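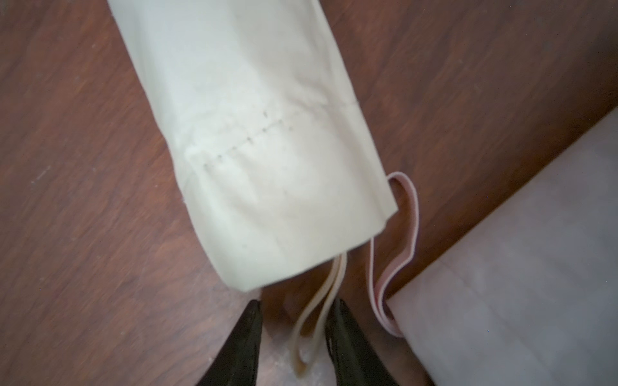

4/5/24

Soft goods, job 3666 (Genville). Me and Toshiko in the morning, Yichen from lunch.

Went back to the cream elastic casing first. Running stitch in dark thread all the way across so we can see it, to be pulled out once the machine line is in. The cloth gathers a bit at each stitch. Toshiko thinks my thread tension, I think the weave is just soft. We tried a looser pass on a scrap and it was better but not flat. Leave it for now. The end is fraying on one side and wants a zigzag or a turned hem before anyone handles it much. Elastic cut at 46 cm, which is what Nyokabi wrote down in March. It twists when you feed it through, so use the flat bodkin and not the safety pin.

Note for Elibariki: the cream fabric is from the Owino roll, not the Pralladach one. They look the same on the shelf. I've put tape on the Owino tube.

Then the pillow. The casing puckers along the seam near the corner and the cloth folds over itself there. Same fault as the last one I made up, so I think it's the pattern and not the sewing. I'd take the corner in slightly and clip it closer before turning. Filling is 500 g. Toshiko wanted more but the customer signed off on that weight so it stays. 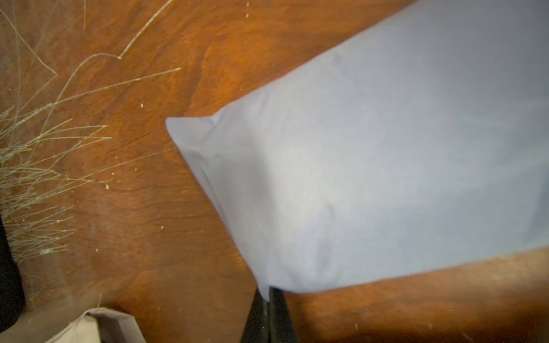 Pale blue pillow, corner end, straw alongside.

Straw gets into everything. It needs its own tray with a lip, and the board brushed down before any fabric goes on it. Emmanuel has a tray that might do.

Afternoon was the folding umbrellas and their sleeves. These came in mixed, and the packing note only says "assorted", so the first job is to get the colours sorted out: beige, pinks, mints, black. Watch the pinks. One has black brush marks over it and shouldn't be paired off with a plain one.

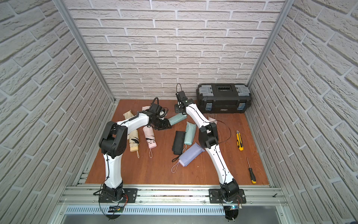 Straps are the slow part. If the loop is left under the umbrella it catches when you pick up the next one, so pull every strap out towards the front before starting. The sleeves are easier if you open the mouth with two fingers first and go in tip end down. Forcing it just rucks the sleeve up.

Layout we settled on: sleeves along the back, umbrellas in front in the same colour order, toolbox in the back right corner out of the way.

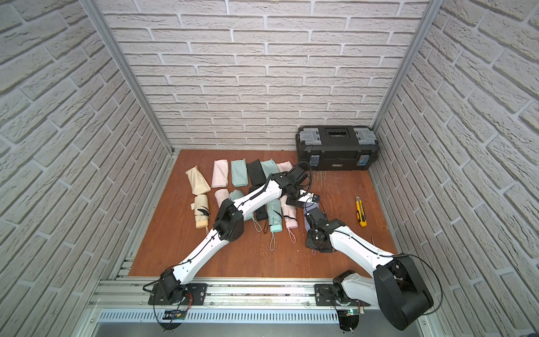

Yichen asked whether we should tag the sleeves. Not worth it at this size, but the full order is 2000 and then it might be. I'll ask Fluditbridge what they charge for printed tags.

To do
Zigzag the casing end
Redraw pillow corner
Tray from Emmanuel
Ring Fluditbridge re tags
More dark thread, nearly out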